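Home Shop Zine FAQ Contact

Search the FAQ Go

6 min read

Cables, chargers and the drawer we all have: your questions

Hi, I'm Femke Boersma, and I write the Skivesel zine, which started as a few pages on sorting out my own desk and then sort of took over my life. I get a lot of the same questions by email (keep them coming, I love them!), so I've put my answers in one place. I add to this page whenever a good one turns up.

How do you coil a long cable so it doesn't fight back?

Big loops! Most people wind a cable around their hand or their elbow and pull it snug, and then it springs open the second they let go. I lay mine flat on the table and let it fall into loops as wide as it wants. If a loop flips over on itself, give the cable a half twist between your fingers and it'll lie down again. You'll feel which way it wants to turn after a couple of tries.

Where does the tie go?

On a short cable, anywhere. On a long one I go for the middle of the bundle, with the strands side by side, and I leave both ends free so I can see what they are without undoing anything. Snug is fine, tight is too much. If the tie leaves a dent in the cable, loosen it.

Zip ties or the reusable kind?

Reusable for anything you'll unwrap again. I keep zip ties for the stuff behind the TV that I hope never to meet again. The Drikau ones in the shop come in a bag of 37, and yes, it's a weird number, and no, I don't know why either. I've asked.

Do I have to label everything?

No, please don't, you'll hate it by the second evening. I label chargers, and I label cables that look like some other cable I own. A plain lamp cord doesn't need its name written on it. Masking tape and a pen work perfectly well, and you can fold the tape over itself near the plug to make a little flag.

How do I know which charger goes with what?

Look for the small print on the charger itself and compare it with what the device asks for. It's tiny, so I take a photo with my phone and zoom in (my eyes aren't what they were). If I can't match a charger to anything in the house, it goes in a paper bag with the month on it. I have one that says July. If I haven't gone looking in there by the next July, off it goes to electronics recycling.

Should the cable stay with its charger?

We have argued about this in the letters pages for ages! I'm on team separate. Chargers together, cables together. A cable left plugged in gets bent right at the plug, and that's where mine always give up first. Postma people (you know who you are) keep them as pairs in those little zip pouches, and if you travel a lot I can see the appeal.

What kind of bin do you like?

Long, low and see-through. I had deep baskets for years and everything I needed lived at the bottom. With a low bin you can look in from the side and get a fair idea of what's there, and a bit of color helps me remember which bin is which. My Skutar bins hold the whole household's cables, and the lids have been in the garage since the day I brought them home.

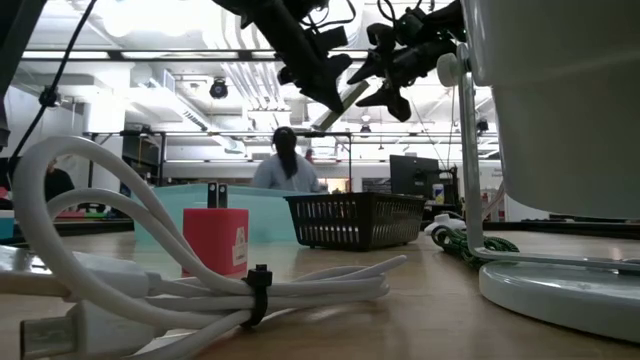
Skivesel, no. 37, p. 216

What's the first step if my table is already covered?

Pick up the longest cable and deal with that one. A long white cable takes up a silly amount of table, and once it's looped and tied you can find the rest of your things. Stand the chargers up where you can see them, the red one included, and pull the bin in close so you're not walking back and forth with your hands full.

Can I get the back issues?

Most of them! The bin and basket pages run from 210 to 216 (I number straight through from the first issue, sorry, it made sense then). Paper copies go out with shop orders, and if yours has sold out, write to me and I'll send you the pages.

My question isn't on the list. Where do I send it?

Use the contact form and put "cables" in the subject line so I spot it. I answer in the evening, usually after eight, with tea.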